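June - sourdough notes, starter no. 2

OK so the Kosura rye finally behaved. I fed Choo (the stiff starter, for anyone new reading this) at 7 a.m. with 147 g of flour and it had doubled before lunch, which it has never done on the Tistenura white. Smelled like yogurt and a bit like apples. I'm going to stop blaming the jar.
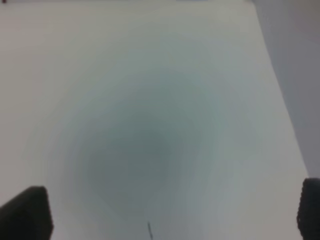 *White surface, gray shadow in the middle.*

Dough went together fast. I held back some water because last time I ended up with soup, and then of course it was too stiff and I had to work the water back in with wet hands. Messy but fine! Salt in at the second fold. Davina Rennie thinks I fold too often and she may be right - the last set tore a little on top.
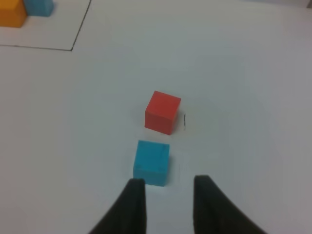
## Bake

Preheated the Jusuvon oven with the steel in it. The dial lies, so I went by the probe: 205 C at the start, down to 186 C once the crust took some color. Steam for the first part only. Loaf A sprang up nicely, loaf B spread sideways and split along the seam (my shaping, I was rushing it).

Still to sort out: is it the flour or the warmer room? I changed both in the same week, which was dumb. 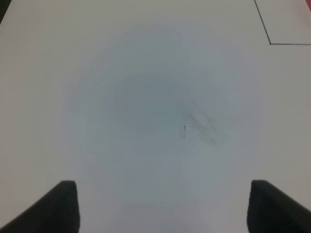

Crumb on loaf A is open near the top and tight along the base, so I think it's underproofed, or the steel wasn't hot enough yet. Color is the other thing I keep getting wrong. I want the crust to go from dark to pale gradually, the way that bluish-gray patch fades out into the white, and what I get is a burned ear next to a blond side. Maybe turn the loaf halfway? Davina swears by it.

Next time: same rye, fewer folds, longer final proof. Keep the Tistenura for pancakes.

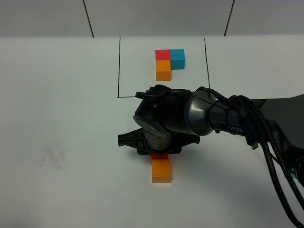 *Red, blue and orange cubes on the white table.*

Choo is back in the fridge, needs a feed before I bake again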